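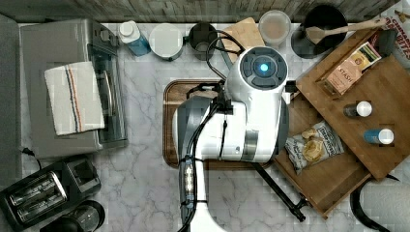 Page last changed: April, 9 answers merged down to 2

How do I word a death notice when the family is all over the place?

My aunt died last month and I've been handed the notice for the Dunomov paper. She had two husbands, four stepchildren and a sister she hadn't spoken to in years. Do I list everyone? They charge by the line and my draft is already 278 words – eek.
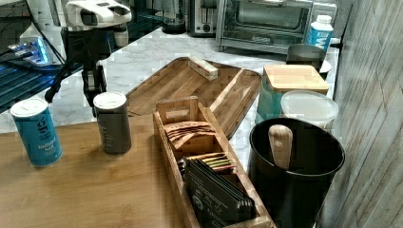 Notices don't have to name everybody, so breathe! I did my mum's last year and put "much loved by her children and stepchildren", which kept the peace. I wrote it at the kitchen counter after everyone had gone to bed, and if yours has a wooden caddy of tea packets and a tub of kosher salt on it, shove them along and spread the old cards out, they're great for checking spellings. I'd put the sister in, by the way. It costs one line and you can't add her afterwards.

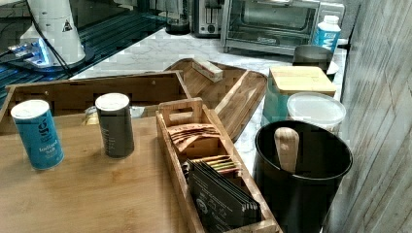 Salt shaker and wooden caddy on the counter

Second answer, from someone in Zurkby: ask the undertaker. Ours was Kravets and they sent the notice in for us, though they did get the church wrong (St something, not the one we'd said) and the paper wanted paying again to fix it. So read the proof, and then get

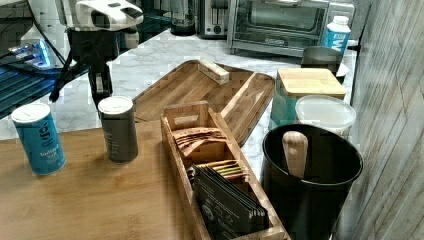
a cousin to read it as well, preferably one who's fussy about dates. Flowers or donations goes at the end, with the time of the service. No idea about prices in Dunomov, sorry.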